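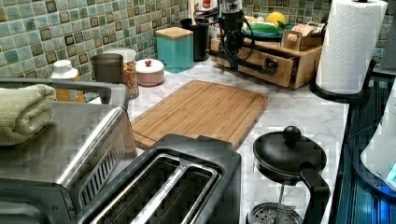

The toaster end of the counter, with the tile behind it.

2024-11-30

The kitchen circuit tripped again in June, which finally pushed me to do the load calculation I had been putting off. These are my notes. They apply to an older house with a 15 A breaker feeding the counter receptacles, and I am not an electrician.

A heating appliance is close to a pure resistive load, so the current is the nameplate wattage divided by the supply voltage. At 120 V a 900 W toaster draws 7.5 A. A 1500 W toaster oven draws 12.5 A. Run together they come to 20 A, well past the rating of a 15 A breaker.

What confused me for years is that the breaker did not trip every time. A thermal-magnetic breaker has two mechanisms. The magnetic one handles short circuits and acts almost at once. The thermal one is a bimetal strip that bends as it heats, and at a modest overload it takes a while to get there. A single round of toast is often finished before the strip has moved far enough. Two rounds in a row are a different matter, as the strip starts the second one already warm. The oven element also cycles on its thermostat, so the overlap between the two loads varies from one morning to the next.

I logged the circuit with a Prodden clamp meter borrowed from Manju Sisodia. The method was simple: panel cover off (by Manju, who is licensed), clamp around the single hot conductor, reading noted every minute over 32 minutes of normal breakfast use. Clamping around the whole cable tells you nothing, because the hot and neutral currents cancel. I made that mistake the first time and spent an evening admiring a column of zeros.

The log showed 3 stretches above 15 A. All of them fell in the first half of breakfast and none was long enough to trip anything that day. It also showed a small steady draw I had not allowed for. I traced it to the dining room, where a Femico dehumidifier runs from a receptacle on the same breaker. I had the panel directory marked "kitchen only" in my own handwriting.

Options considered:

Larger breaker. No. The breaker protects the wire, and 14 AWG copper in the wall stays on 15 A. I mention it only for the benefit of the previous owner, who had done exactly this on the laundry circuit.

Moving the dehumidifier. Done the same day at no cost. It helps a little and does nothing for the main overlap.

New 20 A circuit on 12 AWG. This is the proper fix. Wenceslao Escobar quoted it with a 52 foot run from the panel, most of it through the unfinished part of the basement. The last stretch goes up inside an exterior wall and will need some fishing around the insulation.

We went with the new circuit. The permit was straightforward and the work is booked for after the holidays. Until then the rule in this house is one heating appliance at a time – observed by everyone except me.

One side note on the receptacles. Two of them had been back-stabbed, with the wire pushed into a spring contact on the rear of the device. One wire came out with a light pull. Both have been redone on the screw terminals and the colour of the insulation checked for heat damage. It was fine.

I still want to measure voltage drop at the far receptacle under full load, before and after. I will post the figures when the new run is in.

Share this post: 32 shares

3 comments

Kimie Nakajima
Is a plug-in watt meter good enough for this? I have no wish to open the panel.

Kohei Morikawa
For individual appliances, yes. It won't show you the total for the circuit, but you can add up the readings and be close. Mine found a bar fridge I had forgotten was on the same breaker.

Toshiko Ichikawa
Worth asking for a split receptacle on a multi-wire branch circuit while the wall is open. Ours was done that way and the kettle and toaster have lived in peace ever since.

Recent posts
Relabelling the panel directory, properly this time
Haddadin bath fan: replacing the capacitor
Basement humidity log, June
Notes on the Distham sump pump float switch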